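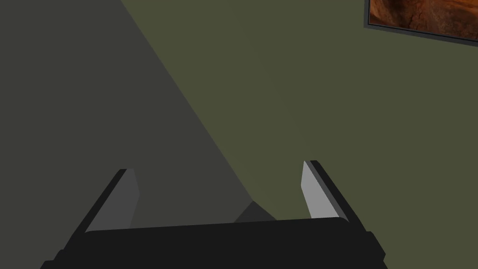

Wrist view, jaws open. Nothing in it but wall and part of the picture.

Tadau sim, kitchen room, July. Notes on the wrist camera dropout test

Áine asked last week why we bother feeding the wrist views to the policy at all when so many of them are blank wall. Fair point, so today went on measuring it properly before we change anything in the Ronham config.

Method. Took the existing batch of 1000 simulated episodes and scored each wrist frame by how much flat, untextured surface it holds. Anything above the threshold counts as uninformative. For those frames the wrist features are replaced by a learned constant vector and the body view is left alone. Same network, same seeds, same number of steps as the baseline. Evaluation on the 181 held-out starts Dalibor fixed in the spring, so the numbers can be compared with his.

First problem was the score itself. Plain edge density kept rating wall frames as useful, as the gripper fingers have strong edges of their own and the join between the dark wall and the green one is a hard straight line. Masked the gripper out using the renderer's segmentation, then switched to local variance over small patches. The framed picture still pushes some frames over the line when a corner of it is in view. Left that alone for now – a wall picture is at least a landmark, and I don't want to tune by eye.
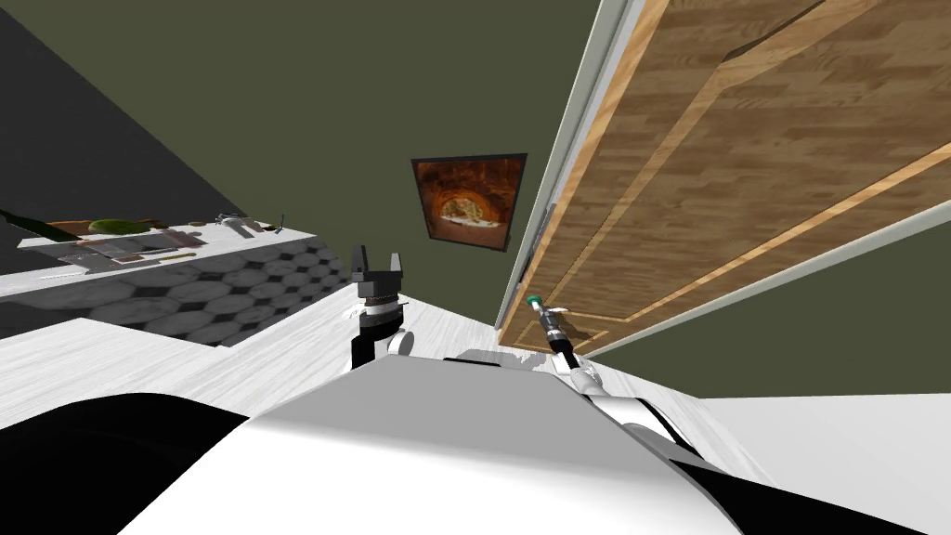

Body view, strongly tilted. Right arm up at the wooden panel, counter on the left, same green wall behind.

The body view carries a lot more of the room: counter, floor, wall and door panel together, plus both arms. My guess going in was that the policy leans on it for the approach and only needs the wrist close to contact. The per-frame attention dump partly agrees. Thảo pointed out that attention weights are a poor stand-in for use, and suggested swapping in wrist frames from a different episode to see if the actions move. Will do that next.

Result so far: masked run failed 29 starts, baseline failed 33. A gap of 4 is well inside what we get from changing the seed, so I am not calling it an improvement. It does at least say that dropping the blank frames costs us nothing we can measure.

To do:
Repeat with three more seeds.
Swap test as above.
Ask Amparo if the tilt in the body view is the camera mount setting or the torso pose in the log. I assumed mount and have not checked.
Rerun the variance score with the wall picture removed from the room.

Checkpoints are in the Steiner folder, masked and baseline side by side. Please don't tidy them yet.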